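Célula Kakano: puesta a punto y mantenimiento

La célula Kakano es un puesto bimanual de sobremesa que montamos en el taller de Drellstead para manipular cosas blandas. Dos brazos blancos, dos manos con dedos articulados, una mesa oscura y una cortina negra detrás. Llevo con ella desde mayo y esta entrada la voy ampliando según me voy peleando con la máquina, así que perdonad el desorden.

Preparación de la mesa

El fondo negro se tensa antes de encender nada, y luego se pasa un paño por el tablero. Los brazos arrancan recogidos y tardan 107 segundos en completar la rutina de referencia (yo aprovecho para revisar los conectores de las muñecas, que en esta serie son lo más delicado).

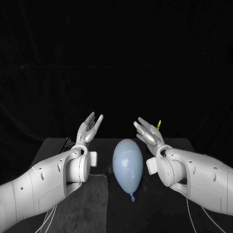

La postura de espera es lo primero que compruebo cada mañana. Si un brazo se queda más alto que el otro, vuelvo a cargar los ceros y repito. Me gusta ver las dos manos levantadas, una a cada lado del globo azul claro, con los dedos algo curvados y sitio libre en el centro de la mesa. El nudo lo pongo siempre hacia el lado del robot, manías mías, pero así comparo mejor una sesión con otra.

Ajuste de los dedos

Cada dedo tiene su propio límite de fuerza en el programa Skaltico, en una escala interna que llega a 600. Para objetos inflados trabajo con 228 y para herramientas pequeñas subo a 411. ¡Ojo con guardar el perfil antes de cambiar de mano! Yo he perdido una tarde entera por eso.

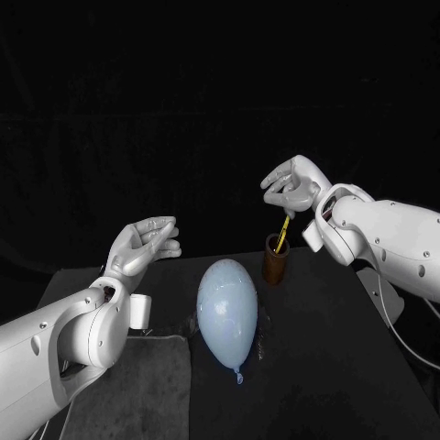
Después del límite de fuerza toca la holgura del pulgar, que se corrige con la mano abierta y sin corriente. Damian Egger, que escribió el primer manual de la célula, recomendaba hacerlo cada dos semanas; yo lo hago cuando noto que el cierre suena distinto. También conviene seguir los cables con la vista hasta la base, moviendo el brazo despacio, por si alguno tira en los giros largos.

Prueba combinada

La prueba Eberhard es la que más me enseña sobre el estado de la máquina, porque obliga a las dos manos a hacer cosas diferentes a la vez. La izquierda sujeta el globo, con un dedo por encima y el pulgar contra el costado, mientras la derecha pellizca la punta de una hoja blanca translúcida y arrugada que lo cubre en parte. Las tijeras de asas amarillas se quedan en su vaso marrón, detrás.

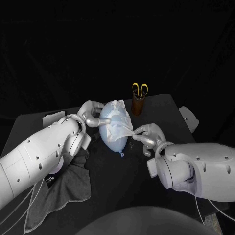

Los fallos de esta prueba casi siempre vienen de la muñeca y muy pocas veces de los dedos. Antes de desmontar nada, repito el movimiento a media velocidad y miro si hay juego en la articulación. En la mano derecha me fijo sobre todo en las dos yemas que se juntan sobre el pico de la hoja: si no cierran parejas, reviso primero la calibración y luego los tornillos de la carcasa. Apretadlos con la llave corta, por favor, que el plástico no perdona.

Para apagar, manos abiertas, brazos recogidos y corriente fuera, en ese orden. Los valores del día los apunto en el cuaderno que cuelga junto a la puerta.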